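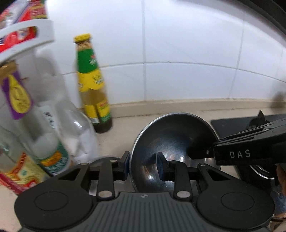 Photo: Keith Harawira

Plemer is home!! I have been wanting to write that sentence since July and I'm so happy I finally get to.

If you're new to the blog, Plemer is the big brindle hound mix I kept going on about all summer. He came into the county shelter as a stray with no chip and a collar so tight it had to be cut off, and he sat there while every puppy in the building went out the door ahead of him. He's nine, give or take. He has a gray face and one ear that stands up and one that has given up. I went in to drop off some old towels and he leaned his whole weight on the kennel door so I could scratch him through the bars, and I was a goner. My landlord has a firm two dog limit though, and I already have Gunham and Gravach, so I couldn't take him. I cried in the car, wrote a post about him, and asked you all to share it.

And you did! That post went out more than 150 times. I got emails from people in states I've never set foot in. A lady offered to drive him halfway across the country if we found him a home at the other end. In the end he didn't need to go far at all. The Kratochvíl family, who live 25 miles up the road from me, lost their old beagle in the spring and had told themselves they were done with dogs. Then their daughter showed them his picture on her phone. They came down the next morning before the shelter was even open and waited in the parking lot.

I got to be there when he walked out. He stopped at the grass and sniffed one spot for the longest time, and then he climbed into the back of their station wagon like he'd been riding in it all his life. Mrs. Kratochvíl sat in back with him the whole way.

The adoption fee for seniors is $100, and two of you wrote to me offering to pay it. The family wanted to cover it themselves, so with their blessing (and yours, thank you both) that money went toward the dental for Biscuit, the little tan terrier in the last run. She had four teeth pulled and is eating soft food and bossing the kennel staff around.

Please, please think about an older dog if you have room for one. I know puppies are cute, I've raised a few! But an old dog will sleep in while you drink your coffee. Most of them already know what a leash is for. Gunham was ten when I got him and everyone told me I'd only have a year with him, and he's asleep on my foot as I type this, thirteen and snoring. Gravach came at eight and learned to shake hands in one afternoon for bits of cheese.

Still waiting at the shelter: Biscuit, once her mouth heals up. A black lab named Otis who is deaf and the sweetest thing, does great with hand signals. And a bonded pair of tabby cats, sisters, who would really like a windowsill. Ask at the front desk and they'll bring any of them out to meet you.

I'm going up to visit Plemer in a couple of weeks and I promise a full report. I hear he's already been on the couch.

Posted 1/9/23 | Email me | All content copyright of the author | Back to top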